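Skip to main content
World
Plornlow recalls envoy from Brandbridge as fishing talks stall

Feb 26, 2026

OUELLET – Plornlow has recalled its ambassador to Brandbridge and suspended visa services at its consulate in the port city of Ouellet, deepening a dispute over fishing rights in the Mustard Channel that has strained relations between the neighbours since last year.

The foreign ministry in Plornlow said the ambassador would return home for consultations and gave no date for his return. The embassy will stay open under a chargé d'affaires.

"We have asked for a meeting at ministerial level and have not been given one," ministry spokesperson Jaxon Perron told reporters. "The ambassador has been called back so the government can hear from him directly and decide what comes next."

Brandbridge called the move regrettable and said its own ambassador would remain in place. A statement from the prime minister's office said the country was still prepared to talk, but would not discuss changes to the channel boundary.

The two governments have shared the Mustard Channel under an agreement signed in 2000. It allows licensed boats from either side to work the middle section of the channel for most of the year, with separate quotas for cod and crab. The agreement runs out in May, and the sides have not agreed on terms for a new one.

Brandbridge wants to cut the number of foreign licences from 86 to 45, saying crab stocks have fallen below the level its scientists consider safe. Plornlow disputes the stock survey and says its own sampling in the northern part of the channel shows a smaller decline. It has proposed keeping the licences and shortening the season.

Officials from both sides met in Ouellet earlier this month. The talks were scheduled to last four days and ended on the second, after the Plornlow delegation objected to a new inspection fee that Brandbridge had begun charging at the harbour. Brandbridge said the fee applied to all vessels and had been announced last year.

Perron said the fee was only part of the problem. He said boats from Plornlow had been held at the dock for inspections lasting as long as two days, and that catches had been lost as a result.

"Our crews have the right papers and they're being made to wait," he said. "We raised it in the talks, and we raised it through the embassy before that."

The harbour authority in Ouellet rejected the claim. It said the average inspection took less than three hours and that delays had happened when vessels arrived without catch records. 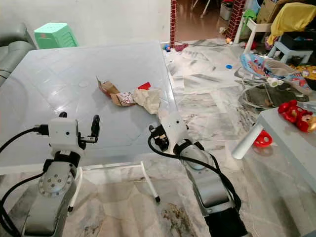
Torn cardboard, a patterned wrapper and crumpled tissue on a white table.

The suspension of visa services affects people in Brandbridge applying to work, study or stay long term in Plornlow. Short visits do not require a visa and travel between the two countries will continue as normal. Applications already received by the consulate will be processed, the ministry said, and people with appointments will be contacted by email. Emergency help for Plornlow citizens is also unchanged.

The decision was met with concern at the university in Ouellet, where 64 students had been preparing to spend a term in Plornlow. The university said most of them had not yet submitted their paperwork. It has asked both governments for an exemption for student exchanges.

Business groups on both sides of the channel urged the governments to return to the table. Fish plants in Ouellet buy a large share of their crab from Plornlow boats, and owners say a gap between the old agreement and a new one would mean short weeks or layoffs in the summer. Plornlow exporters said they were looking at other ports, though the trip would be longer and fuel costs higher.

The dispute has also reached the Plornlow parliament, where opposition members accused the government of leaving the matter too late. They said recalling the ambassador would make it harder to get a deal before the agreement ends and called for an emergency debate. The government has a majority and is not expected to allow one before next week.

In Brandbridge, coastal members of the governing party have pushed for a harder line. Several want patrols increased in the channel once the agreement runs out. The prime minister's office would not say whether patrols were being considered.

If no new terms are reached, each country would be limited to its own side of the boundary, and the shared middle section would be closed to commercial fishing. Recreational boats would not be affected. Ferry service across the channel is covered by a separate agreement.

The last time either country recalled an ambassador was during an argument over ferry tariffs, which was settled after five weeks. That dispute ended with an exchange of letters and a joint visit to the port by the two foreign ministers.

Perron said Plornlow had put forward three possible dates for another round of talks, all of them next month, and was open to meeting in a third country. Brandbridge confirmed it had received the dates and said it would reply through its embassy.

More in World
Share this story
Report an error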